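Ticket 2000: Open cubby unit, bottom row overloaded, upper cubbies mostly unused
Category: Furniture / small-item storage
Product: Drivbridge low cubby unit, white
Location: Salazar, bedroom
Priority: Low
Status: Open, waiting on parts

Reported problem
Small items build up in the bottom row. The upper cubbies stay mostly free. Bottom boards were wiped down in January and everything went back to the same positions. Requester wants a fixed layout and, if possible, dividers.

Checks done
1. Unit level left to right. No correction needed.
2. Shelf boards seated. All pins present, 12 of 12.
3. Depth of one cubby measured at 300 mm. Festik shallow trays fit with the front edge flush.
4. Contents compared with the layout sheet. Mismatch in the bottom row, see below.

Apple, drum and bottom-left cubby:

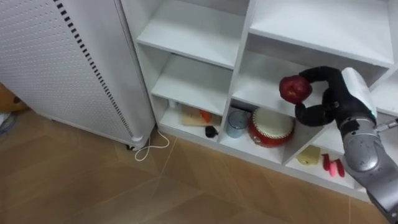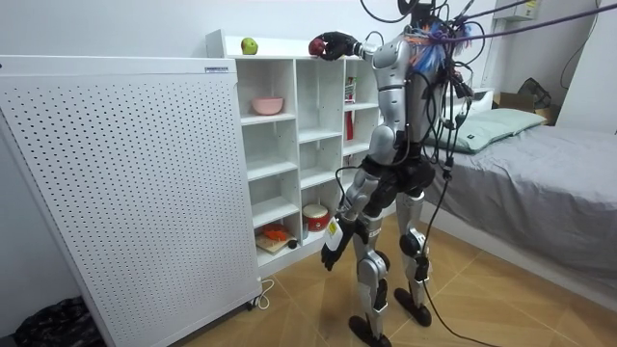
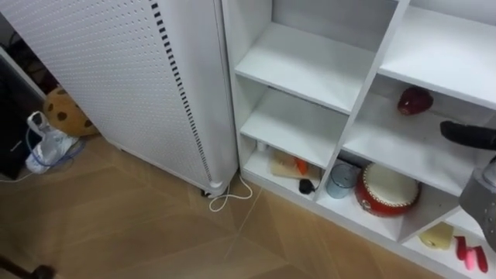 Layout sheet, revised
Top surface: fruit only. Green apple to the left end, red apple next to it. Fruit does not go in the cubbies.
Bottom left: board and the orange piece stay together. The small black item moves to a tray.
Next cubby: toy drum stays. Cup moves up one row.
Bottom right: sponge-like block and the small toy pieces are to be separated. Block goes to the kitchen.
Pink bowl: any upper cubby, upright.

Notes
The drum is too tall for the Festik tray with the lid on. Leave it on the bare board.
Thin white power cable on the floor beside the unit: keep the slack clear of the base when the unit is pulled forward for cleaning. Do not run it under the boards.
Clirnska clip-in dividers were tried in one cubby. They hold on the left face and slip on the right. Removed, no marks on the board. Supplier asked for the 10 mm version.

Next action
Order two Festik shallow trays. Recheck the bottom row after the trays are in. Close the ticket if the layout matches the sheet. If the divider reply comes first, attach it here and leave the status as is.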